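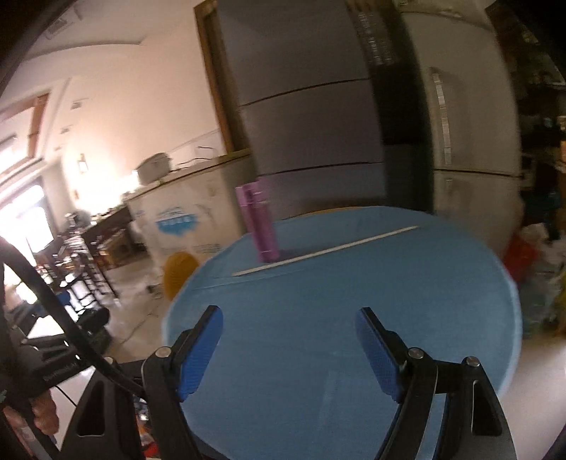 1/ What we're spending on grippers this year (a thread, sorry in advance for the spreadsheet energy)

Budget's due at Hellthorpe before winter and I've been put in charge of the hardware line, so naturally I'm telling the internet all about it. Current set-up: hand-held grippers, a table, a blue cloth, whatever's in the kitchen.

2/ The big lesson from last year is that the gripper itself is the cheap worry. It's the pads! Those textured blue fingertips are a consumable and I'd budgeted for them like they were furniture. We're now putting down $8 a pad and ordering 80 to start. Should've done that in December.

3/ Second colour of money: screws and linkages. I want a full spare set of arms for every unit. Katalin Bozsik reckons one set between two units is plenty. Katalin also isn't the one driving out to Terkville for a tiny silver screw, so we'll see who wins.

4/ Quotes so far for extra hand-helds: Vida came back fast and will throw in straps. Drestwood is dearer but does repairs locally, and I've got a real soft spot for anyone who picks up the phone. Leaning Drestwood, ask me again after I've seen the freight.

5/ Props! Put them on their own line or they vanish into petty cash. A tall purple bottle and a thin white stick make a great pair for practice grabs, one upright and one lying flat, and you can find that sort of thing at any discount shop. I've set aside $115 for the lot.

6/ A few people asked if we're buying a proper robot arm this round. Nope. I'd love one (I have a favourite, I visit its product page) but I'd rather have more hand-helds going in more kitchens first. Arm goes on the wish list with about $1,000 pencilled in for mounts and a decent bench.

7/ Still to price: cases, cable ties, a second tablecloth in a different colour. If you've bought pads in bulk and had them go hard on the shelf, please tell me how long they lasted. I'm putting the order through this arvo unless someone talks me out of it.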